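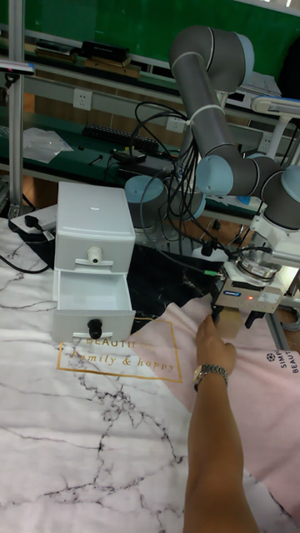
A hand reaches toward the gripper at the end of the arm.

Digital-only singles deserve a proper B-side

April 16, 2024

I buy a lot of singles, and most of them now come as a download with one song on it. Small labels keep putting them out this way, and I understand why. Pressing a seven-inch is slow and the money is tied up for months. A file costs next to nothing to release.

What bothers me is that the second song has gone missing. When the Skarkton label started in 2000, every single it put out had 2 tracks, and the flip was often the one I played more. The Ullodow records from those years are a good case. The A-sides were bright and quick, with the drums up front. The B-sides were slower, usually just guitar and an organ, and you could hear a band trying something it wasn't sure about yet. Some of those ideas turned up later on the albums in a cleaner form, and I still prefer the rough ones.

Last December, Vorkham released a new song as a download. It's a lovely song, with a trumpet line I hummed for a week. It runs a little under three minutes and then it's over. I played it again, and then I put on something else. With a second track I would have stayed with the band a while longer.

The usual answer is that people only stream the lead song anyway. Maybe so, but the people who pay for a single from a small pop label aren't the ones skipping around a playlist. They want the sleeve art, the credits and the extra song. A demo would do. So would a cover or an instrumental mix.

Baumgartner still gets this right. Their last two downloads each came with a flip side that isn't on any album, and both were listed on the cover as Side A and Side B, even though there are no sides. I thought that was a bit precious at first. Then I noticed I was playing them in order.

I'd gladly pay another dollar for the second song. I suspect most of the regular buyers would too, and labels could at least try it with the next few releases.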